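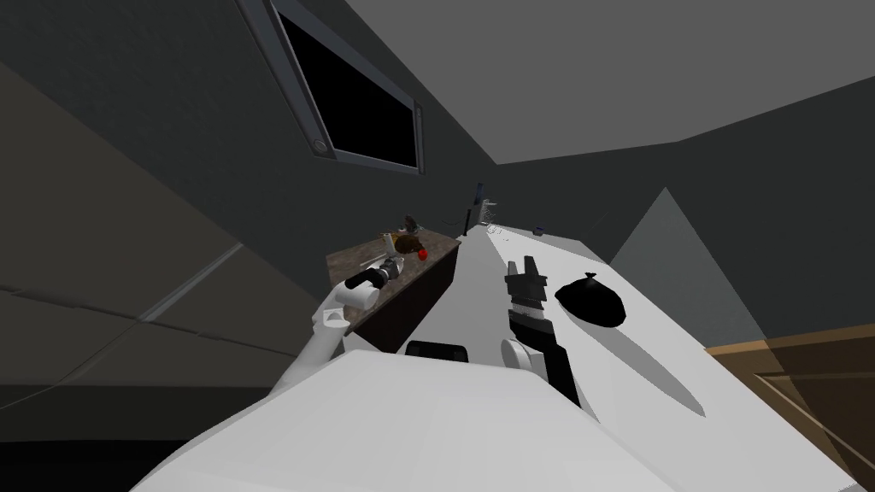 Re: Trullis trial seats, anyone used one?

Satish Kandpal wrote:
> Kivau is offering the Trullis home pack at 400 a seat until the end
> of November. It comes with 42 simulated rooms, a two-arm robot and
> wrist views for both grippers. Their rep says a policy tuned on it
> needs hardly any real kitchen time. Has anyone on the list run it?
> I have to say yes or no before the price goes up.

Satish,

I've had a trial seat for 3 weeks and I wouldn't sign yet.

The install was fine, and the kitchen room loads with the trash bag on the counter as advertised. My trouble is with the claim about kitchen time. I ran the bag task 61 times with the stock policy and then asked Kivau what they count as a success. I got a PDF with a bar chart in it. Rastogi at least tells you when a run is scored and by what rule, even if their rooms are uglier.

The wrist views are where I'd look hardest before paying. A lot of what I get back is flat gray.

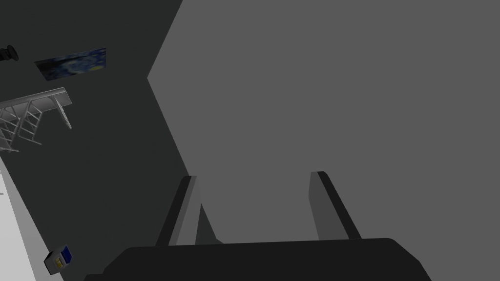 Wrist view, bag task. Fingers open, nothing in them, Starry Night off to the left.

You can train on that, sure. But if the sales pitch is that the wrist view carries over to real hardware, I'd like to see more in it than one untextured surface and soft, even light. My own counter has crumbs and glare on it. I asked whether textures can be swapped and was told it's "on the roadmap" — same answer I got from Loton two years ago about something else, and I'm still waiting.

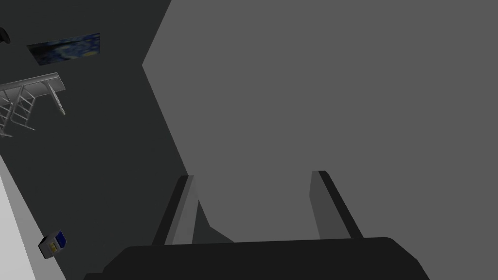 Another wrist view from the same room. Gripper still open, gray between the fingers.

Kamlesh Kanaujia told me off-list that he gets better use out of the body view, and I can believe it. He also does his own scoring, so he's paying for rooms and a robot model and writing the rest himself. At 400 a seat that may suit you. It doesn't suit me.

What I'd ask for before you say yes: the scoring rule in writing, the raw logs behind that bar chart, and one result on a real arm that wasn't run by Kivau. If they send you any of it, please post it here. They haven't sent it to me.

I can share my run logs if you want them — they're messy.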